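3.2 Reclaimed stock and joint selection

The reclaimed parts used in this study came from household furniture that had been taken out of service and stored by its owners. The Larkthorpe workshop accepted 84 pieces between July and the close of intake. Each piece was given a number, weighed, and photographed before any metal was removed. Parts with active insect damage were refused at the door. Parts with old, inactive damage were kept if the affected area could be cut away without losing more than one face of the board.

Owners were asked to complete a short form describing where the piece had been kept and what they hoped to receive in return. The answers were uneven. Many owners knew which room a sideboard had stood in and who had used it, but could not say whether it had been refinished. For this reason the form was treated as background material, and the finish on every part was tested again at the bench. Where the test and the form disagreed, the test result was entered in the record.

All stock was rested in the Urkmont drying room for 672 hours before machining. Moisture was read at both ends and at the center of each board, and boards that differed by more than two percentage points along their length were returned to the racks. Boards that failed a second reading were used only for drawer runners, glue blocks, and other parts that carry little load. 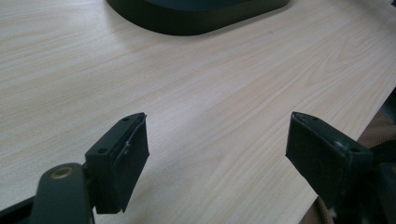 Three joints were compared for the seat frames: the pegged mortise and tenon, the loose tenon, and the doweled butt joint. The choice was limited by the condition of the original parts. Table legs and bed rails often arrived with mortises already cut, and these were reused when the cheeks were sound. Filling an old mortise and cutting a new one beside it was tried early in the work and then dropped, as the remaining wall was too thin in most rails.

Test frames were loaded at the center of the front rail using the Mornix press. Each frame was taken through 2000 cycles and was then inspected for movement at the shoulder line. Ten frames of each joint type were prepared, and the order of testing was drawn by lot. Glue was mixed fresh for each session, and clamping time was held the same for all three types.

Figure 4. Pale wooden tabletop with two open black gripper fingers, Larkthorpe workshop.

The finished benches were returned to the owners under the Kaushik loan agreement, which allows the workshop to recall a piece once for inspection. The agreement does not cover changes made by the owner after delivery, such as added casters or upholstery. Benches altered in this way were left out of the wear results in Section 4 but remain in the count of completed work.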